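Search this site
Search help articles

Desk Clear-Out Day: Questions and Answers

Posted June 22, 2024 by Lizelle Sithole

What is the clear-out for?
The Demetgate office is getting new desks in the monitor rooms, and every desktop has to be bare before the old ones are moved. We did this once before, in January, for the front office.

What do I have to pack?
Anything small that sits on your desk: pens, cups, jars, figurines, notepads, plants. Leave monitors and cables where they are. Yuxi Kang's team will disconnect those.

Where do I get a box?
Flat boxes are stacked next to the mail shelf. There are 35 of them. If they run out, bring one from home. A used box with worn flaps is fine as long as the bottom holds.

How should I label it?
Write on the front with a thick black marker, in letters big enough to read from the doorway. Put your last name and desk number. If you share a desk, use one box per person.

How heavy can it be?
Keep it under 18 pounds. Books and binders should go in two smaller boxes.

I have ceramic things. Can they go in with the rest?
Yes, but wrap each one in paper and pack them last, on top. Tape the lids of jars before you wrap them. Empty out any food, including honey and sugar.

What about pens in a paper cup?
Put a rubber band around the pens and pack them lying down. Paper cups get crushed, so most people throw the cup out and start a new one.

Can I leave the box open?
Until Friday at 9 a.m., yes. After that, fold the flaps in and tape them.

What if something gets broken?
Tell Nikola Kozłowski the same week. Personal items are not insured, so take home anything you would hate to lose.

When do I get my things back?
Boxes are put on the new desks the next working day. Unclaimed boxes go to the storage room behind Vilja Rantala's office. 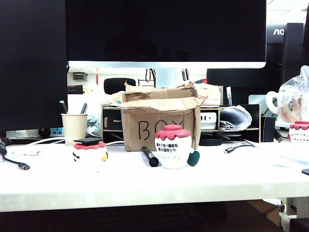
Desk items and a cardboard box with the marker close by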